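Bralamstead Opens Home Textiles Program and Moves 17 Linen Room Staff Into Trainer Jobs

PROLLTON, July 3, 2023 – Hi everyone, Jhonatan Huamán here. I run the folding floor at Bralamstead, and the office asked me to write this one myself, so please forgive the lack of fancy words!

As of today our home textiles program is open, and 17 people from our linen room have new job titles. They used to fold and bag laundry for a full shift. Now they're motion trainers. They do the folding with hand-held grippers, the grippers record how it's done, and our partners at Güler use those recordings to teach the arms on our new Seroditz line.
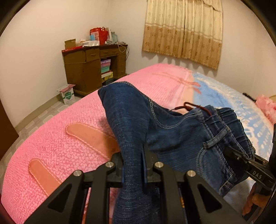 Jeans were the first thing our crew asked to work on, and I was glad, since they're the item that gave our old folding machine the most grief. They're heavy, they twist, and every pair is built a little differently. An elastic waist with a drawstring wants a different hold than a stiff one, and you have to learn how to keep one gripper on the waistband while the other pinches the leg. My hands know that without thinking. Explaining it to a machine took me most of June.

What does this change for the people here? Mostly the standing and the repeating. A trainer works in blocks of 3 hours, then switches to checking recordings or helping on the line. Pay went up with the new title, and the late shift is gone (I don't miss it one bit). Some folks were nervous at first – I was too – and we spent a lot of lunch breaks talking it over. Two people chose to stay with hand finishing, and that work is still here for them.
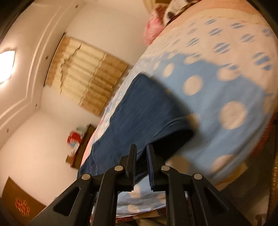

Bedding comes next, and it's a whole different animal. A bath towel has four corners you can find in a second, but bedding gets lost in itself. Put a navy blanket over a polka-dot sheet and you have two layers to tell apart before you even start, with pillows at the head of the bed to work around. Our trainers have plenty of opinions on where to grab first, and we're recording all of them.

So far the crew has finished 1,410 recordings, and we're adding 300 more before the Seroditz line takes its first full bedding orders. Hotel and care home customers won't need to change anything about how they send us their laundry.

If you'd like to visit the folding floor or talk with one of the trainers, call the Bralamstead front desk in Prollton and ask for me. I'm usually in by the second pot of coffee.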